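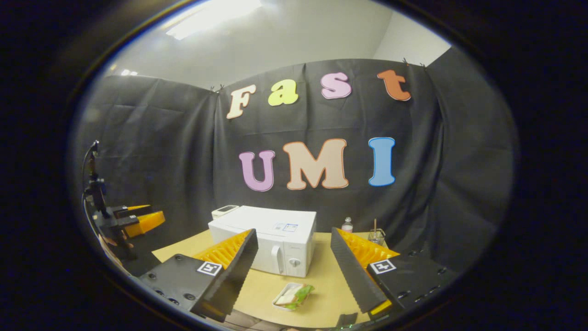

The lunch table: sandwich, microwave, water.

Boxed sandwiches and a small dial microwave

marlow_k
I took over the lunch setup for our office in January. We're on the second floor of the Buretetti building and there's no real kitchen, so we have a table with a small white microwave on it and people eat there or carry food back to their desks. Lunch is mostly sandwiches from Cester, the deli downstairs. They come in a clear plastic container with a lid, cold, with lettuce in them.

Several people want them warm. So far the results are bad. The bread goes chewy and the lettuce turns to string. One person put the whole container in and the lid warped, so now I'm thinking of putting up a sign.

Questions:
Can the container go in at all?
Is there any setting that warms the sandwich without ruining the bread?
Should I just tell people to eat them cold?

The microwave has a single round knob on the front for the time. I don't have a power setting that I can find.

pdx_renny
Container stays out. Clear deli boxes are usually PET, and that softens well before your food is hot. Turn it over and look for a number in the triangle. If it's a 1, don't heat it. If it's a 5 it may be fine, but clear hinged boxes are almost never a 5 in my experience.

Take the lettuce out first and put it back in afterward. Wrap the sandwich loosely in a paper towel, 20 seconds, check it, another 10 if it needs it.

oldstovepipe
Eat it cold. It was made to be eaten cold. A lettuce sandwich is not a hot sandwich and no setting on the dial will change that.

marlow_k
pdx_renny, I just checked one and it's a 1. Thanks. That answers the first question.

oldstovepipe, I agree with you personally, but I'm not the one asking for warm ones.

hanna.b.
We had the same thing at the dental office where I work. What fixed it was asking the deli to pack the lettuce separately. It took one phone call. They put it in a little cup, and people who eat theirs cold put it in themselves. A couple of people complained about having to assemble their own lunch and then got used to it.

If Cester is right downstairs they know you by now. Ask them.

pdx_renny
Good idea, but check that they don't charge for the cups. Ours did.

tworows
I disagree with the paper towel advice for this kind of bread. If it's soft sliced bread, the towel holds steam against the bottom slice and you get a wet patch. Better to take the filling out onto a plate, heat only the filling, and leave the bread alone. Room temperature bread with a warm filling is fine. Chewy bread is not.

pdx_renny
The towel absorbs the steam. A plate is what holds it in, and you get the wet patch on whatever side is touching the plate. I've done this five days a week for years.

tworows
I've done it both ways too. On a thick roll the towel works. On thin sliced bread it doesn't. We may be talking about different sandwiches.

oldstovepipe
You are talking about a cold sandwich.

Rostami_Kitchen
A few things from someone who sets up break rooms for a living.

First, the dial. Small microwaves with one knob for time are hard to set accurately under a minute. On a lot of them you have to turn the knob past a certain point and then come back to the short time, or the bell end isn't accurate. Check the manual for yours. On the ones I've used, 30 seconds by the dial could be 20 or it could be 45. That could be half your problem right there. Use a phone timer and open the door when it goes off.

Second, I see there are things sitting on top of the microwave. Find out where the vents are before you make a habit of that. If they're on the back or the sides you need a few inches of clear space there, and if there are any on the top it should stay bare. The little white thing with the dark screen on the back corner would be better off on the table next to it.

Third, leave landing space in front. You want somewhere to put a hot plate down without moving somebody's lunch first. With the sandwich sitting right in front of the door side, the first thing anyone does is pick it up with one hand while holding a plate in the other.

marlow_k
That's useful. I hadn't thought about the top. I'll move the thing with the screen. The two small white labels up there can stay where they are, I assume.

The landing space is a fair point. The handle is on the right half of the front, so people stand to the right of the handle and put things down wherever there's room. I might turn the microwave a little or slide it back and keep the front of the table clear.

Rostami_Kitchen
Labels are fine. Slide it back only if the cord and the rear clearance allow it. I'd sooner move it to one end of the table and put the cold food at the other end. People wanting a cold sandwich shouldn't have to stand in the microwave line.

hanna.b.
Seconding that. We split ours and it made more difference than anything else we did. Also keep open cups away from it. I see a glass over on the right with a stick or a straw in it, next to the water bottle. Ours got knocked over by the door crowd all the time until we moved drinks to a shelf.

jj_on_3
How many people is this for? With one small microwave the real limit is time. We have 50 on our floor and two microwaves and there's still a line at noon.

marlow_k
41 on the list, but on a normal day maybe half of them eat here and only a few want anything warmed up. The line isn't bad. It's the bread that people complain about.

jj_on_3
Then you don't need a second microwave, you need a toaster oven or a panini press. A microwave will never give you decent bread. We got a Merero press for our floor, and it stopped the complaints. The sandwiches go in without the lettuce, three or four minutes, done.

pdx_renny
Check with the building first. A lot of offices allow microwaves and don't allow anything with an exposed heating element. Ours doesn't.

Rostami_Kitchen
Correct. Ask building management in writing. Also look at what else is on that circuit. A press and a microwave on the same outlet will trip the breaker in most older buildings.

marlow_k
I asked Shahab Fallahi, who manages our building. The answer is no presses and no toaster ovens on the office floors. Microwaves and kettles only. So that settles that one.

jj_on_3
Too bad.

oldstovepipe
So we're back to cold.

tworows
Or to heating the filling on its own. I'd still like somebody to try it before arguing with it.

marlow_k
Tried it today, both ways, two turkey sandwiches from the same order. I used my phone for the time.

Paper towel, whole sandwich without lettuce, 25 seconds: warm in the middle, bread soft, bottom slice slightly damp but not bad. It got chewy after a few minutes of sitting.

Filling only on a plate, 25 seconds: filling hot, cheese melted and stuck to the plate, bread normal. It was better to eat but messier, and I had to wash a plate.

I think people who care will do the second and everybody else will do the first. The dial was off, by the way. I set it to what looked like 30 seconds and the bell rang at 41.

pdx_renny
So the towel works if you eat it right away, and I'd stand by that.

tworows
"Slightly damp" is what I said.

hanna.b.
Did you ask Cester about the lettuce?

marlow_k
Yes. They'll pack it on the side if we mark it on the order sheet, no extra charge up to 10 a day. More than that and they want notice the evening before. I've added a column to the sheet.

Here is the sign I'm putting up next to the microwave:

Do not heat the plastic container. Use a plate or a paper towel.
Take the lettuce out first.
Start with 20 seconds. Time it on your phone.
Nothing on top of the microwave, please.
Wipe up the cheese.

Rostami_Kitchen
Good sign. Put it at eye level on the wall if you can. Taped to the door it'll peel off from the steam. I had 200 of them printed once for different offices and the ones on doors were all gone inside a month.

marlow_k
Wall it is.

splitpea22
Does anyone know if the same goes for wraps? We get those on Thursdays in the same kind of box — same lid and everything.

pdx_renny
Same for the box. Wraps do better than bread, though. Damp paper towel, seam side down, 30 seconds. The lettuce is harder to get out so we order ours without.

oldstovepipe
Cold.

Contact the moderators | Posts remain the property of their authors | Back to top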